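Samevley play kitchen: where we've got to by July

Hello Sanaa, you asked for something short and readable for the trustees, so I've left the spreadsheet tone at home and just written it as I'd tell you over a cup of tea. Shout if you need it stiffer!

**Money first**

Of the £3965 you gave us, nearly all the equipment part is now spent. The big lump went on tables and shelving for the family room, then storage boxes, then the play food and plates, which cost far less than I'd put in the bid (second-hand sets are wonderful things). What's left is mostly Lahcen's session hours for the autumn, and I haven't touched those. The one overspend was delivery. Hendedow charged us £70 because the shelving came on two separate vans, and I did grumble at them, and they knocked £20 off the next order, so it isn't as bad as it was in my last email.

**The food and the plates**

We said in the bid that we'd build a pretend kitchen good enough for children to cook, serve and clear away a whole meal, and that the words would come along with it. I'm pleased with how the set has come together. I wanted things you can tell apart from across a table, so we went for plain plates in different colours and food that looks like what it is. Þórey did the choosing and she has a much better eye than me. She was firm that there should be more than one size of some things, so that "the big one" and "the little one" mean something when you're asking for a strawberry.

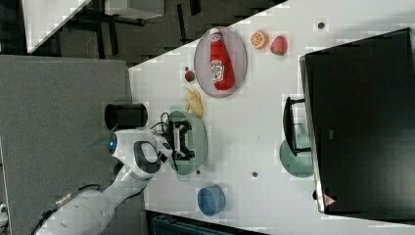 The plate colours have been the surprise. I'd thought of them as decoration, but they've given Lahcen half his session plan: fruit on the pink plate, sauce on the green one, now swap. A couple of the quieter children who wouldn't name a food at all in spring will happily tell you that you've put it on the wrong plate. Quite crossly, in one case! Amr's mum-and-toddler group has started borrowing the set too, which wasn't in the plan, and I've said yes as long as it all comes back in its box.

The ketchup is much loved and goes on everything, oranges included. Lahcen has got a lot of talk out of "too much" and "no more" that way, and he's now writing it up as a proper activity card.

**Clearing away**

This is the weaker bit. We promised that clearing away would be part of every session and it has been part of most of them. Serving is fun and putting back is less fun, and by the last ten minutes the grown-ups are tired as well. Wael has made picture labels for the boxes so that cups, bowls and plates each have a home, and those went up last month. I'd like to see a few more weeks before I claim anything for them.

**Sessions**

We said 40 by the end of the year. We're a bit behind where I'd hoped, as we lost the room for a stretch while the Rind building had its heating done, but Lahcen has found extra slots in October and I think we'll make it.

**Still to do**

- Activity cards: Lahcen is drafting, Þórey is checking the wording
- A second set of cups and bowls, so two groups can run at once
- Parents' feedback forms, which I keep forgetting to print
- Ask Jitik whether they'll still lend us the low chairs after the summer

If you'd like to come and be served an orange with ketchup, mornings are best, any time after ten. I'll send the receipts separately once I've found the one for the storage boxes.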